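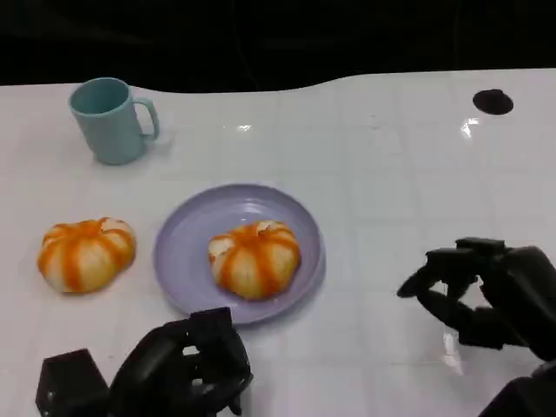
Novska Two-Slice Toaster: a grudging review

28 shares | 2 comments

My old toaster died in September after a long career of browning one side of everything. I replaced it with the Novska, which cost me 177 dollars, a sum I have so far described to my household as "not that bad."

For the money you get two slots, a dial, a crumb tray and a button marked Gentle. I pressed Gentle on the first morning and came back to bread that had been spoken to kindly and otherwise left alone. Setting four is toast. Setting five is also toast. Setting six sets off the hall alarm, and I'd like to know who at Novska has been eating setting six.

The slots are wide enough for a thick slice from a real loaf, and the lever lifts high enough that you can get an English muffin out without a fork and a short prayer. My last machine, a Suvgate, treated muffins as a deposit.

Bagels are where it earns some of its price. The cut side comes out crisp and the outside stays soft, every time, even when I'm rushing.

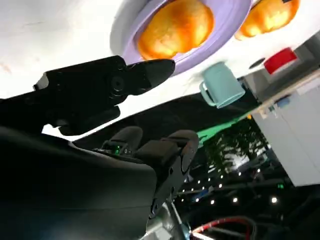
Buns, rolls and the warming rack

The rack is a wire thing that clips over the slots and is sold separately, naturally. It warms a roll through in the time it takes to find the butter. Leave it longer and the bottom goes hard while the top stays as it was, so you do need to turn things over. The manual says to turn them "at intervals" and declines to name an interval.

The rack also gets very hot and has no handle. I use a clothespin.

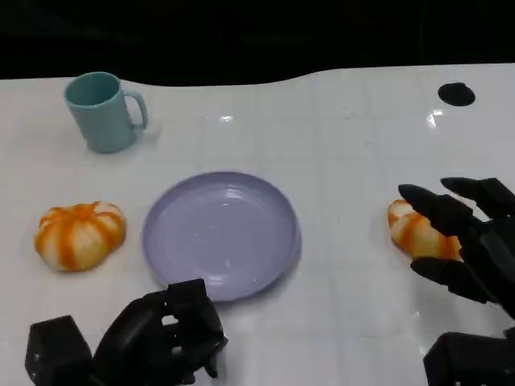

Breakfast plate and mug.

Cleaning is easy enough. The crumb tray slides out from the back, so the whole toaster has to be pulled off the wall first, and then you wear the crumbs. The shiny finish shows every fingerprint in the house, including some I don't recognize.

The cord is short. Measure before you buy, or plan to eat standing next to the outlet.

Would I buy it again? At full price, no. On sale, with the rack thrown in, probably, and I'd complain about it then too. If you only ever eat sliced white, get something cheap and spend the difference on jam.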